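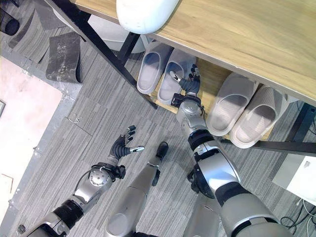 # Kamside shoe swap to stay open till August

2024-01-18

Quick one from the community desk. The Kamside shoe swap is staying put. Was meant to shut at the end of this month when the lease on the old Fleltier shop ran out, but the landlord has agreed to let it run on until August at the same rent. Signed yesterday afternoon, keys stay where they are.

The swap has taken in 1,391 pairs in its first year, according to its own book. School shoes mostly, then wellies, then slippers, which go very fast in cold weather. Adults' sizes are harder to come by. Men's tens and elevens especially.

Chantal Boychuk, who started it with her neighbour Kausar Virk, was on the phone when we called in and then on the phone again. "We'd boxed half of it up," she said. "Now we've got to unbox it. I'm not complaining."

How it works, for those who haven't been. Bring a pair, take a pair. No pair to bring, take one anyway and put something in the tin if you can. Shoes need to be clean and have both laces. Nothing with a split sole, they can't mend them and end up paying to get rid.

## What changes

Opening hours move to mornings only, 9.30 to noon, starting next week. The back room goes back to the landlord, so large donations (bin bags, house clearances) have to be arranged first. Drop-offs on the step overnight are a no, please, they had a whole bag of trainers ruined by rain before Christmas.

Slippers and other indoor shoes get their own shelf by the door. That was Virk's idea. People were digging through the boots to get at them and leaving the boots all over the floor. "You couldn't get a pushchair past," she said.

Ski and football boots are no longer taken. The football club on Girnov Road has its own box in the clubhouse and will have them gladly.

## Money

The rent is £509 a month, paid so far out of the tin, a quiz night and a grant from the Yap Fund which runs out in the spring. There's a gap after that. Naveed Marwat, who does the accounts, reckons the tin covers just over 30 per cent of the rent in a good month and a lot less in a bad one. A second quiz is planned, date to be fixed, the pub hasnt confirmed yet. Tickets £2 on the door.

Ward councillor Sanaa Berrada said she would ask for the swap to be looked at for the small grants round. No promises, she said. She also wants somthing done about the parking outside, which is another story and one we'll come back to.

Not everyone is pleased. Noman Bhutto, whose repair shop is on the same parade, said he had nothing against the swap but would of liked to be asked about the longer stay. Heel and sole work is down on last year, he told us, though he puts some of that on the roadworks. He has offered to look over donated leather shoes for a small fee and Boychuk said they would talk.

Children's wellies, sizes 8 to 12, are needed right now. Also shoe boxes with lids. Take them to the front door during opening hours and ask for Kausar.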